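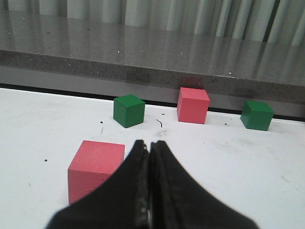
April, 16:40. Trade-in bench, second box from Gerkerent. All the small tablets in this box came without chargers, so I used our own cable and wrote the battery health by hand. I marked serial 2144 for a new check, as the screen has a yellow stain near the home button and I am not sure it is grade B. For looking at stains I prefer a white tabletop like the one we have, because on the old brown desk every screen looked fine to me.

Felicja Głowacki asked if the account lock check can be done before the cleaning. I agree with her. Last time we cleaned 2 pieces for Malinowski and both were locked, so the work was lost.

Price list: Nistlow now pays 700 for the better model, Vostidport did not answer yet. I will not promise anything to sellers before they write.

To do: order wipes, print new grade labels, ask who has the small screwdriver.

Notebook | Price lists | Grading | Parts
Contact the bench | © Gerkerent | Back to top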